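Home Stories Archive Submit About

Acceptance Run

The work order said: transfer blue container from table to shelf, repeat, log. Under "tolerance" someone had typed the word reasonable.

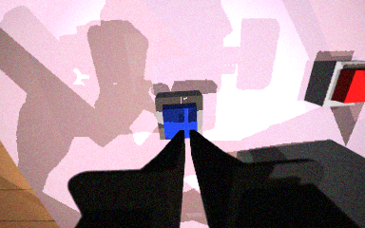 It will never do a real kitchen, Operations had remarked at the kickoff call, and I would like that entered before we spend another month on it. The remark was entered. It became item 4 in the minutes, between the license renewal and the parking.

The test engineer read the minutes once and filed them. Her job at Kavent was to run acceptance on the table-clearing module, which Wikström had agreed to buy for its staff canteens if the numbers held. The numbers were specified in an appendix. The module had to clear 72 tables out of 79 in simulation, without a drop, a spill or an operator's hand on the stop key. After that it would go to a real canteen for a week. A drop was defined as any unplanned contact between an item and the floor. A spill had no definition, there being no liquids in the simulator.

The simulator was called Gurnano. It had been bought with the building. It rendered light well and friction adequately, and it had a fault in its clock that caused it to report every run as finishing one second before it started. The engineer corrected for this in a spreadsheet.

She started the first block at nine. The fingers came in over the pale tabletop, closed on the blue container, lifted, moved off to the shelf and released. They returned for the red one. The log wrote two lines per item: grasp force, release height. She watched the first few tables and then only the log, where a failure would appear sooner and more legibly.

Table 11 failed. The fingers had closed early and pushed the container along the table until it went over. She opened the replay. The position estimate was off by a little less than the width of a fingertip. The shadow on that table fell along the front face of the container, and the module had taken the edge of the shadow for the edge of the object. She noted this as cause A.

Table 12 passed. So did everything up to 30, where the module picked up the red container, carried it to the shelf, and then carried it back.

She ran the replay three times. The grasp was correct and the release point was correct. At the moment of release the planner had revised its estimate of whether the shelf was a shelf. Confidence had dropped below threshold, the planner had applied its default, and the default for an uncertain destination was to return the item to its last known safe position. The last known safe position was the table. By the letter of the appendix this was neither a drop nor a spill. It was also not a cleared table. She noted it as cause B and marked it as a failure.

Operations called at noon and asked how it was going.

"Two failures," she said.

"What kind?"

"One it knocked over. One it put back."

"Put back where?"

"On the table."

There was a pause on the line. "My son does that," Operations said, and asked for a written summary by five.

She ate at her desk. The sandwich came from the canteen downstairs, which was cleared by a man with a gray cart. He worked from the door toward the windows. She had timed him once, in May, to get a baseline for the proposal. He took eleven seconds per table when nobody was sitting nearby and longer when someone was, and he left certain cups where they were. She had asked him how he knew which cups. He had looked at the cups and said that those people were coming back. The proposal had a section for baseline throughput and none for this, so she had recorded the eleven seconds.

The second block ran through the afternoon. Cause A came up again on three tables, all with low light from the left. Cause B did not come up again until table 64. By then she had stopped expecting it and had the replay open in the wrong window.

The module lifted the blue container, carried it to the shelf, held it there for four seconds and carried it back to the table. It set the container down slightly nearer the edge than before, on the side where a person would sit. No chair was modeled, and neither was a person. She checked the scene file to be sure, then checked the version history of the scene file. Grullex, who supplied the planner, had confirmed in writing that it kept no record between tables and had no representation of users.

She wrote to Grullex anyway. The reply arrived in under an hour. It said that the behavior was consistent with the default for uncertain destinations and that the threshold could be lowered by editing one line. It gave the line number. It added that customers generally preferred the lower setting.

She opened the file and found the line. With the threshold lowered, the module would release onto anything it believed to be a shelf, even weakly, and table 30 and table 64 would both pass. She could rerun them in a few minutes. She saved a copy of the file under a new name and left the original as it was.

The last table finished at twenty to five. There were six failures, four of cause A and two of cause B, leaving 73 cleared. The appendix asked for 72. She checked the addition by hand and then let the spreadsheet check it.

The written summary ran to a page. It stated that the module met the simulation requirement by one table. It recommended better handling of cast shadows before the canteen trial, and blinds for the canteen windows if that could not be done in time. It listed the threshold edit as available and not applied. Under "other observations" she described cause B in four sentences, deleted two of them, and put one back.

Operations replied with a thumbs-up and a question: was it ready to clear tables, yes or no?

She typed yes. She deleted it and typed that it was ready to clear empty ones, and that the remaining question was who decided which tables were empty. She attached the timing sheet from May, to which she had added a column headed "left in place." All the rows in the column were blank. She had not been recording it at the time.

Then she went downstairs with her cup, which still had some coffee in it, and put it on a table by the window, and went to find the man with the cart.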